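Against the tight coil

Most advice on storing cables concerns containers: boxes, pouches, drawer dividers, labels. Very little concerns the coil itself, and the coil decides how long a cable lasts. My position is that a loose coil, slightly untidy to look at, is better than a tight one in nearly every domestic case, and that the tidy bundle with a tie round its waist should be given up.

Black cables on a white table, one of them lying on a bag:
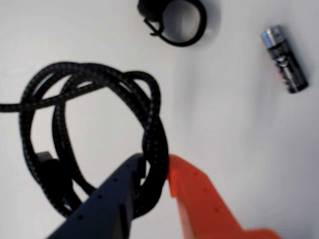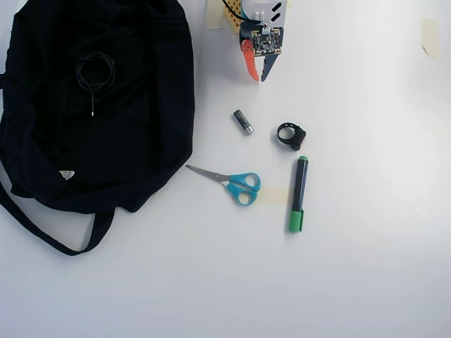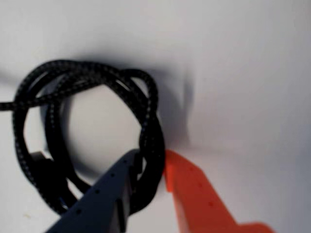
The argument is mechanical. A cable is a set of fine copper strands inside insulation, and each bend stretches the outside of the curve and compresses the inside. A wide bend spreads that strain over a long section. A narrow one concentrates it, usually in the same place every time, as people are consistent in how they fold things. Braided cable is no exception. The braid resists scuffing very well but does little for the conductors underneath, and it can hide damage that a plain plastic sheath would show.

The weakest point is where the cable enters the plug. Wrapping the free length round the plug and pulling it snug puts the sharpest bend exactly there. I kept a Dahlgren lead this way for a year, wound round its own connector every Friday before travelling, and it became intermittent within a finger's width of the plug. An identical lead, coiled loosely and dropped in a drawer, still works. Two leads are not a trial, but the result agrees with the theory.

The usual objection is space. A loose coil takes more room than a tight one, and in a bag it will catch on other things. I accept the second point. A single soft tie, closed without tension, deals with most of it. The first I find weak. The Jukex cable organiser I bought to save space has 40 elastic loops, weighs 304 grams empty and is 189 mm wide when closed. It holds the leads flat by folding them at both ends, and is larger than the pile it replaced.

A second objection is twist. Winding a cable round the hand adds a turn for every loop, and the lead then springs into knots when pulled straight. This is a fault of method – alternate the direction of each loop, over and then under, and the turns cancel. It takes a few minutes to learn. Cables that have been wound badly for years will resist at first and should be hung straight for a day or so.

I would also keep cables apart from loose batteries. A bare metal plug and an exposed terminal should not share the bottom of a bag, and a small lidded tin costs almost nothing. The Jundon tins sold in the Drundale hardware shop come in 3 sizes, and the smallest is sufficient.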